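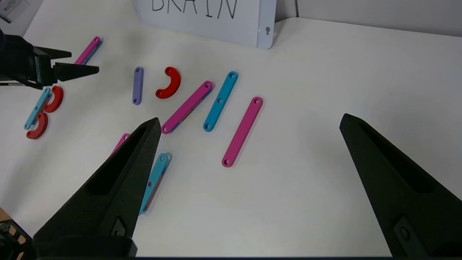 The Residency Will See You Now

By the second morning at Herkell, every visiting artist has been asked the same question: what is your practice in dialogue with? I heard it put to a weaver, to a man who makes recordings of ferries, and once, by mistake, to me. The weaver said "wool" and was given a form.

Herkell is an artist residency with 34 studios in a former cannery, and it has become the place to be sent if you are under forty and somebody's ministry of culture likes you. Its exchange program, Setetti, pairs artists from two countries for ten weeks and asks them to make something together. The brochure calls this "a meeting of waters." I have read the brochure several times and still can't say what the water is.

The numbers are good, if you like numbers. The program had 1,629 applications in its last round, and the director's office mentions this early and often. What became of the work is harder to find out. I asked for a list of pieces from past pairings that had been shown anywhere other than Herkell. In March I was told it was being compiled. I asked again before this went to press, in May 2019, and it was still being compiled.

Maj-Britt Vik runs Setetti and is good company, which makes her difficult to argue with. She thinks I am measuring the wrong thing. "You want an object at the end so you can decide if it was worth the train fare," she told me over a lunch of herring and crispbread. "Some of these people are still writing to each other years later." I believe her. I also have people I write to, and no government has paid for them.

The program's best-known result is Flultine, a sound and textile piece that filled the cannery's boiler room last year. It was handsome. Long strips of felt hung from the pipes, and behind them two voices read out customs regulations in languages I don't speak. The wall text said it "unsettled the border." Visitors walked through it in a few minutes and then went to look at the harbor.

Femi Wike made the felt. He is polite about the experience and a little tired of it. He and his partner on the project had nine weeks of meetings, he says, and built most of the thing in the last one. "We got along fine. We just didn't have anything we both wanted to make, and the date was printed already." His own work, which he now shows under the plain name Wike, is smaller and stranger than Flultine and has nothing to say about borders. A dealer bought two pieces off his studio floor. Neither appears in Herkell's annual report.

I don't think the money is wasted, exactly. A warm room and a stipend are worth having, and several artists told me they slept properly for the first time in years. But then call it that. Pay them to sleep and work, and drop the forms about dialogue.

Vik says the next call for applications will be simpler. She showed me a draft. It is eleven pages long, and the question about dialogue has moved to page four.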